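Section 2: Setting up the Kellden portable stage lights before a show

Welcome back! By now your two light bars should be out of their bags and sitting somewhere flat, so let's get them ready for the band.

1. Open each tripod fully and push the centre brace down until it clicks. Take your time with this one, especially on grass or an old hall floor.

2. Slide the bar onto the tripod and tighten the collar by hand (no pliers, please!).

3. Run the power cord down the back leg and tape it to the floor well away from where the singer likes to wander.

4. Switch on at the wall first, then at the bar, and let the colours run through their little start-up cycle.

Caution: never raise the tripod with the lights already on. The lamps get hot, and a wobble at full height is no fun for anybody.

5. Set the first bar to channel 1 and the second to channel 141, then press and hold Link until both displays agree.
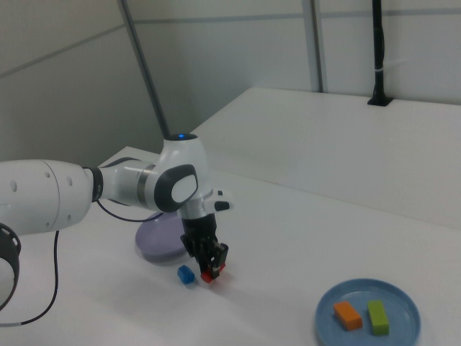
6. Dim the house lights and try a slow fade from the Markik foot pedal. If the fade looks jumpy, turn the smoothing dial up a notch and try again.

Note: your settings are saved when you hold Store, so you can pack up after rehearsal and pick up right where you left off on the night.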